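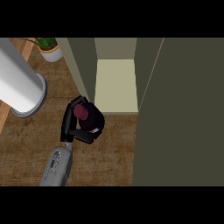

Budgeting for a first arm and gripper – do we buy now or stay in simulation a bit longer?

Asked Mon 23 December in Equipment and Planning

Hello all, and thank you in advance for reading what I fear is going to be a long one. We're a small makers' group in Flalton and we've been putting money by for an arm with a proper fingered gripper, the sort that can wrap round a bottle-sized thing and put it down somewhere sensible. So far everything we've done has been on screen, in a rendered room with a wooden floor, a potted plant and an alcove, and the job is holding a dark cylinder with a red cap in front of the alcove. Lovely fun, and it has cost us next to nothing.

We now have to put in our spending plan for April. One lot of us want to order the Veres arm straight away, and the rest would like to spend a smaller sum on a better computer and keep simulating. The fingers come separately and the quote has a line for "mounting and sundries" at 300 pounds, which seems a lot for sundries! What would you do, and what have we forgotten?

Answer 1 (marked as helpful)

What a nice problem to have. We went through this at Wurnivby and I'd say do a bit of both, if your members will stand for it. Stay in simulation until you can say exactly what the gripper has to hold – how wide, how heavy, how slippery – and then go shopping with that in your hand. We bought first and ended up with fingers that were far too big for the things we cared about, and they sat in a cupboard for over 30 weeks while we saved up again.

On the sundries, ask for it line by line. Ours turned out to be a base plate, a wrist adapter, cables and the emergency stop, and you do need all of those, but we found the plate much cheaper from a local metal shop. Please also put something aside for spare fingertips, a solid bench (ours wobbled dreadfully) and delivery, and check whether the software licence is yearly. I would keep back 5 months of running costs if you possibly can. Oh, and do ask your insurer before you order. Ours wanted a form filled in and took ages over it.

Answer 2

get the computer. arm will be cheaper next year

Answer 3

I agree with most of the first answer, though I'd be a little careful about trusting what you see on screen. Our simulated gripper held everything beautifully and the real one dropped the same bottle again and again until we changed the pads, so leave yourselves some money for getting things wrong. Have you thought about hiring? Stanano did us a small arm for 69 pounds a day when we asked, and a couple of days with it settled most of our arguments. Take your own bottle along when you go.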